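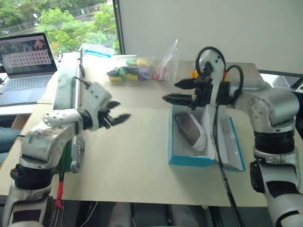
More demonstrations will fix it, a reader from Pleletti wrote after my April piece on two-arm control. I don't think so. We trained our shoe-packing policy in Tomero on 200 demonstrations, then on 2000, and the same fault stayed. One arm would start before the other had finished.

The trouble was in our tooling. Rana, our logging package, stamped each arm's commands with its own clock, and the two drifted by 30 milliseconds. The policy learned the drift along with the task. Going from 200 to 2000 only gave it more of the same.

I would rather see a lab spend a week on its timestamps than a month on collecting. Planning and perception get the papers. Logging gets whoever is free. At Grurow we now check the clocks before every session, and a run that fails the check is thrown out, even if the shoe went in the box.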